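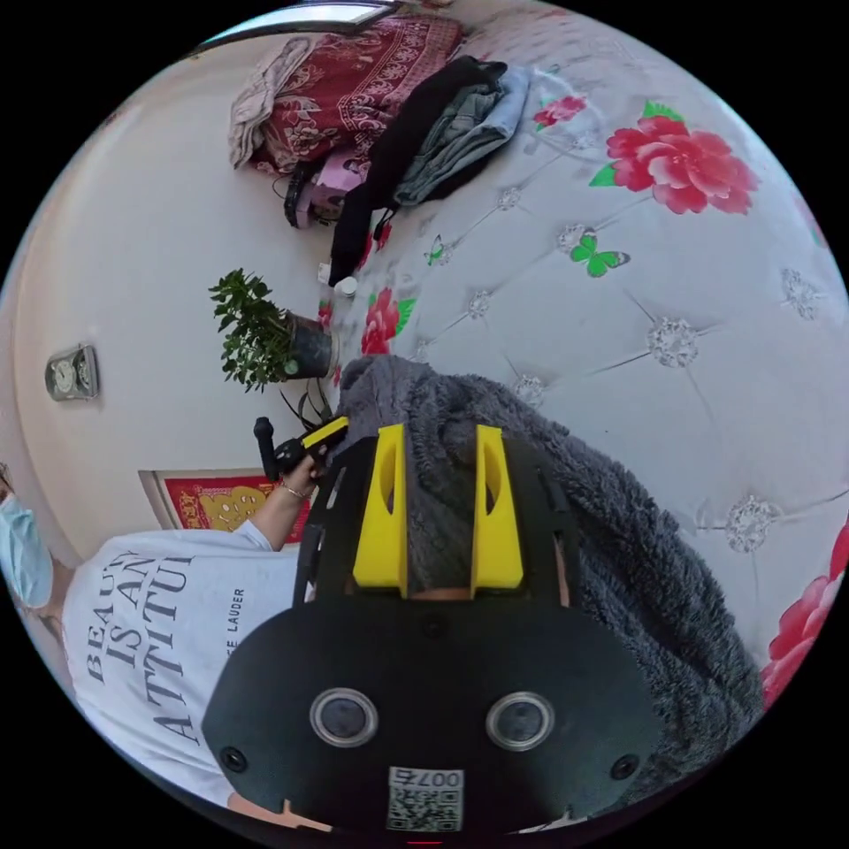 Gray blanket, white bedspread, 4 October 2026

I have given up on sleeping eight hours. My doctor suggested a bedtime, which I last had at 13, and I resented it then too. Carter lent me a book on the subject, 200 pages long, and I stayed up until two finishing it. The author is against screens, coffee and, as far as I can tell, evenings. I'm trying his plan for 30 nights. By November I expect to be rested or unbearable, and Carter has money on the second.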